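From the Giltell Lending Shed

Well, the clocks have gone forward, the gutters are full of blossom, and it is once again the time of year when everybody in Giltell wants to borrow the same hedge trimmer. We love you all for it (it is lovely to see the hedges getting some attention!), but we do have just the two, so please put your name in the book by the door and be patient with one another. If you only need an afternoon, say so when you sign, and we can often fit you in between two longer loans.

It has been a good winter at the shed. We lent out 443 things between October and the end of March, against 198 over the same months the year before, and I still find that rather wonderful when I think of the early evenings when we sat by the heater with a flask and saw hardly a soul. The carpet cleaner went out more than anything else, followed by the long ladder and then, to my great surprise, the jam pan. Somebody in this village has been making an awful lot of marmalade, and if there is a jar going spare, the tea table would be very glad of it. 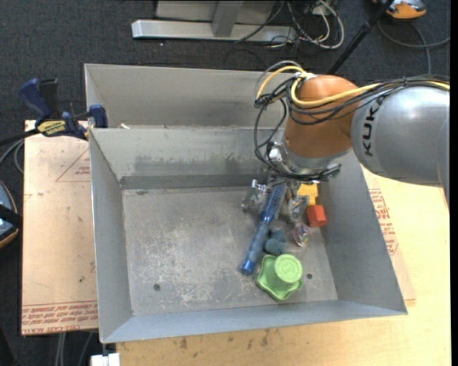

The other thing I wanted to mention is the sorting out of the small hand tools, which we have been putting off for longer than I care to admit. The screwdrivers, pliers, chisels and so on have all lived in one heap under the bench, and finding a particular size has meant getting down on your knees with a torch. They are going up on hooks along the back wall at last, with a painted outline behind each one so you can tell at a glance what is missing. If you have something of ours at the back of a drawer at home, do drop it in. There are no fines, and there never will be, and you needn't explain yourself!

The Šimkus hardware shop in Rastley has very kindly offered our members a little off sandpaper, blades and drill bits, which are the bits and bobs we can't lend because they wear out. Take your membership card along and show it at the till. Membership is still £6 for the year, and that covers everybody under your roof.

Opening hours are staying as they are until June, when we shall try an extra evening, from six until eight, for those who can't get to us in the daytime. The mending table will be out too, weather permitting, so bring your wobbly chairs.

Lastly, the Drirumeck path is very muddy by the stile just now. If you are walking over to us with the wheelbarrow, come round by the road.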